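Do "crumb-proof" oils really protect a wooden tabletop?

Posted by Skona, April 12, 2025
14 comments · 3 shares

We bought a second-hand wooden table last November and I was told to oil it with Vorkine hard oil, two coats, then leave it alone for years. The tin makes big claims. Stains wipe off, no rings, nothing gets into the grain. I paid 68 pounds for the oil, the cloths and a pad, so I'd like to know whether I've bought anything more than a nice smell.

So far I'm not convinced. Tea left overnight still marks it, and dry bits seem to catch in the grain whatever I do. My brother-in-law swears by plain beeswax and says the rest is marketing – but he says that about toothpaste as well. Has anyone lived with an oiled table for longer than one winter? And do I need to sand it back before trying something else?

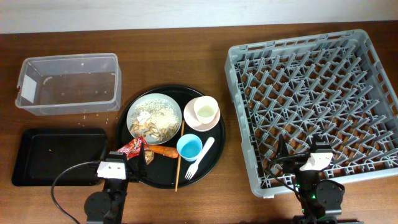

Washing-up things out on the wood, crumbs by the clear bin.

251 views · Share

Jairo Sotelo

Be wary of anything that promises years. Oil soaks in and hardens a bit, and that slows water down. It doesn't stop it. Tea sitting overnight will mark nearly any oiled top, and I'd be suspicious of a tin that says otherwise.

Before you spend more money, try this:

1. Drip a little water on a clean patch and leave it for ten minutes. If it beads, the oil is still working. If it goes dark, the wood is drinking and wants another thin coat.

2. Brush dry bits off along the grain with a soft brush. A wet cloth turns flour and bread into paste and pushes it further in.

3. Keep anything with a rough underside off the bare wood, or put a cloth under it. Baking pans get slid about more than people admit.

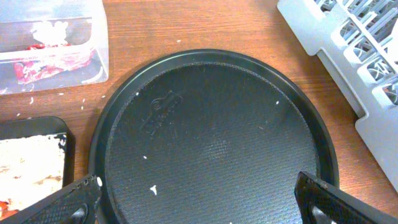

4. Leave the sander in the cupboard for now. A light rub with a fine pad is enough between coats of the same oil. You'd only go back to bare wood for a varnish, and I wouldn't bother with varnish on a table that gets used.

As for beeswax, it looks lovely for a month. Heat softens it, so a mug will leave a ring. Your brother-in-law is half right about the marketing, though. I've used cheap oil and dear oil on the same bench and couldn't tell you now which end is which.

9 people found this helpful · 3 replies

Kadard

Just varnish it. Had mine done years ago, never think about it.

1 reply

Wike

Not sure about "just varnish it". Fine until it chips, then you have the whole top to strip. I did that once and got through more sandpaper than I'd care to pay for again.

One thing missing above: how long did you leave between the coats? If the second went on while the first was still tacky, it may never have hardened properly. Mine took a good week in a cold room, whatever the label said. Press a thumbnail into a spot at the back. If it feels gummy, wipe it down with white spirit, open a window and give it time. Lay the used cloths out flat outside to dry as well – oily rags in a heap can catch fire.

4 people found this helpful · Share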